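Iqra Ghumman will talk about tables for as long as you let her, and on a Saturday morning in Lulcombe I let her for most of two hours.

She stages homes for a small outfit called Prutivstead, and she has opinions about what people put on flat surfaces. "Everyone owns too many candles," she told me before I'd sat down. "I've carried 62 of them out of one dining room."

Her own rule is that a table gets 4 things, tops. Flowers, something to read, something with a frame, and one item she calls the stray. "A table with no stray looks like a hotel," she said. "People walk in and lower their voices."

I asked about the book. Does anyone read it?

"God, no. But leave it open. A closed book is a coaster."

She is less relaxed about roses. Pink and cream together are fine, in a white vase, on wood with some orange in it. Red she won't discuss -- a client once ordered 200 for a viewing, and she still sounds tired about it.

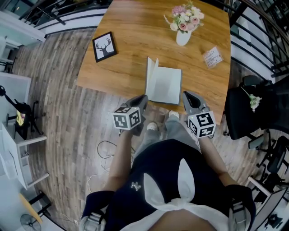

The deer gets mixed reviews. "My sister hates the deer," Ghumman said. "I put it at an angle so it isn't staring at anybody, and she says that's worse."

She has moved it 11 times by her own count, once as far as the hall. It came back by dinner.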